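Changing the water softener, and what I learned about our water

We moved into this house in October, and by the spring the kettle looked like the inside of a cave.

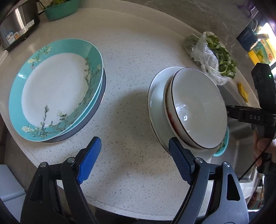 The water in our part of the county is hard. I knew that in a general way before we came, but I had always lived in places where a kettle could go a year without attention, and I had never had to think about it. Here the shower head blocked up first. Then the taps got a white crust where they meet the sink, and the towels dried stiff enough to stand up in a corner.

There was already a softener in the cupboard under the stairs. It came with the house. It was a Skandia, a tall beige thing with a dial on the front like the timer on an old central heating system, and the people before us had left half a bag of salt next to it. I took that to mean it was working. I topped up the salt, shut the door and forgot about it for months.

It was not working. The level of salt never went down, and I should have noticed that sooner than I did. When I finally pulled the lid off and pushed a broom handle into the tank, the salt had set into a solid shelf with water underneath. This is called a salt bridge and apparently it's common if the cupboard is damp. I broke it up with the broom handle, scooped out the worst with a plastic jug and ran the machine through a cycle by hand. It made a noise like a lorry reversing and then leaked on to the floor.

I rang Natgate, who look after the boiler, and they sent a man who looked at it for less time than it took me to fill the kettle. The valve had gone. He could get one, he said, but it would cost more than half the price of a new machine and the rest of it was old as well. I was grateful to be told that before paying for the part.

So I spent a couple of weeks reading about softeners in the evenings. Most of what is written about them is written by people selling them. What I was able to work out is this. The timer kind, like our old one, cleans itself every so many days whether you've used any water or not. The metered kind keeps track of how much has gone through and only cleans itself when it needs to. If you go away a lot, or if the number of people in the house changes, the metered kind uses less salt. Ours changes all the time, so I decided on a metered one.

I then had to choose a size, and this took longer than it should have. Every website has a calculator and no two of them agreed. One asked how many bathrooms we had, one asked how many people, and one wanted to know the hardness in units I had never heard of. In the end I looked up our postcode on the water company's page, wrote the number on the back of an envelope and rang a plumbers' merchant. They asked me two questions and told me which one to buy.

We went for a Givia. It takes block salt, which comes in pairs of blocks you drop in at the top, and I much prefer that to the bags. The bags for the old one were heavy and always split at the bottom on the way in from the car. The blocks cost more for the same weight, and I don't mind paying it. The merchant also had one made by Kushwaha that was cheaper, but it stood too tall for the cupboard by 14 millimetres. I measured it three times in the hope of a different answer.

Fitting took a morning. The pipework to the old machine was in the right place, more or less, and the only awkward part was the drain hose, which had been pushed through a hole in the wall and sealed in with something like concrete. The plumber charged me £80 for his time and took the old machine away with him. He left the kitchen cold tap on the hard supply, as it had been before, so we still drink the same water as we always did. I'd advise anyone to check that before the work starts -- it is a nuisance to alter later.

The difference was plain within days. Soap lathers properly now and you need much less of it. I had been putting a full cap of liquid in the washing machine and I've cut that by half. The shower screen wipes clean with a cloth. The towels are better, though not as soft as I'd been led to expect, and I think some of them are just old.

It has done nothing for the kettle, of course, as that gets filled from the hard tap. I descale it with citric acid, which I buy in a tub for a few pounds. A dessert spoon in a half-full kettle, boil it, leave it for 50 minutes or however long you forget about it, then rinse it out twice. Vinegar does the job too but the smell hangs about in the kitchen.

The next thing is the hot water cylinder, which had years of hard water through it before we got here. I am told that scale in there does not shift by itself. Natgate are due back for the boiler service before the winter, and I've put it on the list to ask them.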